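Section 4: Fitting the bilge pump and float switch

Right, you've got the Trurnex out of its box and you've read Section 3 about where the battery lives. Now for the job I get the most letters about. I've fitted this pump in old clinker launches, a plywood runabout and my own leaky cabin cruiser on the moorings at Drotbridge, and it goes in much the same way every time (swearing included). Give yourself an afternoon.

Before you start

Switch the battery off at the isolator, then take the negative lead off as well. Sponge the bilge out and wipe it with a rag until the rag comes up clean. Old wooden boats collect a black porridge of oil, varnish flakes and pencil shavings down there, and it will clog a new strainer in one trip!

CAUTION: If you smell petrol, stop. Open every hatch, find the leak and fix it before you do any wiring at all.

Placing the pump

1. Find the lowest spot when the boat is afloat. On a trailer the nose is usually higher or lower than it sits in the water, so don't trust your eye on dry land. I pour in a bucket of water at the mooring and see where it settles.

2. Unclip the strainer base from the pump body. The two tabs are stiff when new, so press both together and pull straight up.

3. Never screw the base into the planking. Make a small pad from hardwood, seal it all round, and bed it between the frames with sealant. Leave it overnight.

4. Screw the base to the pad using the short bronze screws in bag B. The long ones are for the switch panel. I mixed them up on my first go and came very close to making a second leak.

5. Clip the pump back on and turn the outlet to face the side you want the hose to run.

Running the hose

6. Choose a spot for the skin fitting well above the waterline, with everybody aboard and the tank full. Mine is 22 cm up and I wouldn't go lower on a boat that rolls.

7. Run the hose uphill all the way with no dips. Smooth-bore hose is best. The ribbed sort is cheaper and bends nicely, but it slows the flow more than you'd think.

8. Use two clips at each end if there's room on the spigot. Tighten them until the hose just bulges, then stop.

NOTE: If your hose run is longer than 37 cm past the last bulkhead, fit the support bracket from bag C. A hanging hose works its clips loose over a season.

Float switch and wiring

9. Fix the float switch beside the pump, on the same pad if you can, with its hinge facing forward. It needs to swing freely, so lift it with a finger and check it doesn't catch on a frame or the hose.

10. Join the brown wire to the fused supply and the black to negative. Keep every joint high up under the side deck and use the glue-lined crimps. Twisted wire and tape will be green by July.

11. Fit the fuse printed on the pump label. Please don't go up a size to stop it blowing.

12. Reconnect the battery, set the panel to AUTO and lift the float. The pump should start straight away. Set it to MANUAL and try again.

CAUTION: Don't run the pump dry for longer than a few seconds. The seal relies on water to keep it cool.

The panel cover

The Mạch switch panel comes with a plain cover, and you can swap it for one of the Pikcombe printed ones if you like a bit of colour in the cockpit. They snap on over four pegs, top edge first. Wash them with soapy water only. 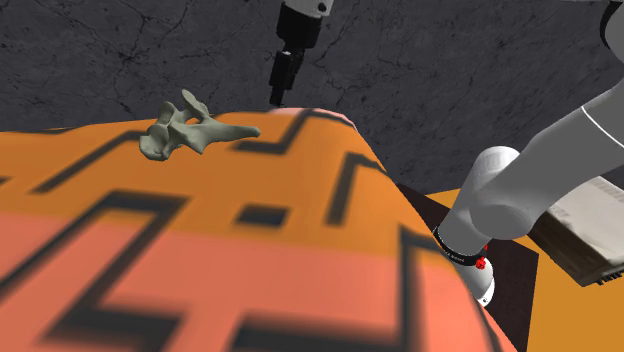
Orange and salmon drape with black stepped lines, and a model vertebra resting on it.

First week afloat

Set the dial on the panel to 70 for a carvel or clinker hull that has been ashore all winter. The planks need time to take up, and you want the pump coming in early. Once she's tight, turn it up to 100 and leave it there. If it still runs every few minutes after a week in the water, go looking for the leak, starting with the stern gland and the garboards.

Check the strainer weekly for the first month. After that I do mine whenever I top up the greaser. Winter lay-up is covered in Section 9, and the spare parts list is inside the back cover.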